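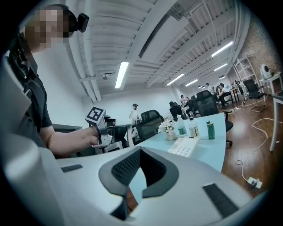
Vue depuis une pince tenue à la main, l'autre pince avec son cube marqueur à gauche, téléphone et bouteilles sur le bureau.

De : Roos Michiels
À : liste manipulation
Date : 16 décembre 2019
Objet : Re: [manipulation] démonstrations sans bras, premiers chiffres

Bonjour à toutes et à tous,

Merci pour la question, elle tombe très bien, les courbes sont sorties vendredi soir et j'avais envie d'en parler à quelqu'un !

> Vous annonciez en février que la politique Gendgate
> apprendrait uniquement à partir de pinces tenues à la main.
> Combien de démonstrations faut-il en pratique ? Et la pose,
> vous la tirez de la vision seule ou du marqueur ?
> Verhoeven

Pour le nombre : avec 400 démonstrations, la politique attrape la bouteille mais la repose n'importe où. À 1 000, on arrive à 80 % de réussite sur la tâche de rangement, et à 2 000 la courbe est presque plate. Je m'attendais à devoir monter bien plus haut - très bonne surprise. Les essais sont faits sur des plans de travail jamais vus à l'entraînement, c'est ce qui me réjouit le plus.

Pour la pose : les deux. L'odométrie visuelle donne la trajectoire de chaque pince, et le cube sert à recaler une pince par rapport à l'autre quand il passe dans le champ. Sans ce recalage, les tâches à deux mains dérivent au bout de quelques secondes et l'objet est lâché trop tôt au moment du passage. La caméra de tête n'entre pas dans la politique, elle sert seulement à découper les séquences.

Un détail qui a beaucoup compté : on n'a pas rangé les lieux avant d'enregistrer. Les gens qui travaillent au fond, les reflets au sol, les fleurs sur le bureau, tout reste. Brollholm avait essayé avec un fond uni et perdait presque tout en changeant de pièce.

Ce qui ne marche pas encore : les objets transparents vus à contre-jour, et le combiné du téléphone, que la politique prend toujours par le mauvais bout. Si quelqu'un a une piste, je suis preneuse.

Le code de recalage sera dans le dépôt Oltik dès que j'aurai nettoyé les scripts.

Roos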